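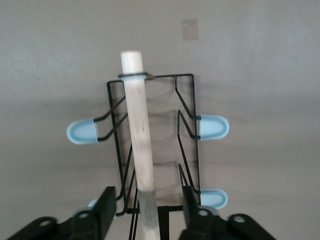 Print this post | E-mail this post

I've put off writing up the arm budget for weeks, partly because I kept hoping the number would get smaller (it didn't!). So, with a cup of tea at my elbow, I'm going to set it all down.

The arm itself is a Saka, and it came to $4000, which I had been saving toward since well before December. I was so pleased with myself for hitting that figure that I forgot an arm on its own can't pick up a thing. The gripper was extra. I went back and forth between the Isska and the Watkins for ages, and chose the Watkins in the end, mostly for the flat fingers, and partly, I admit, for the friendly person who answered my e-mails.

Then come the little things, and oh my, they add up. Cables were $46. A wire rack and a length of wooden dowel hardly count, and I'd tell anyone starting out to practice on cheap stuff like that for a good long while. Spare finger plates are $70 a set and I've budgeted for 3 sets, although my better half thinks that's gloomy of me.

What I haven't settled is the table. Geria makes a lovely heavy one, and I do keep going back to look at it, but I'd have to let the second camera wait until next year. I'm leaning toward the table. If you've bought one, please tell me whether it fits through an ordinary door!

Last updated: Mon 26 April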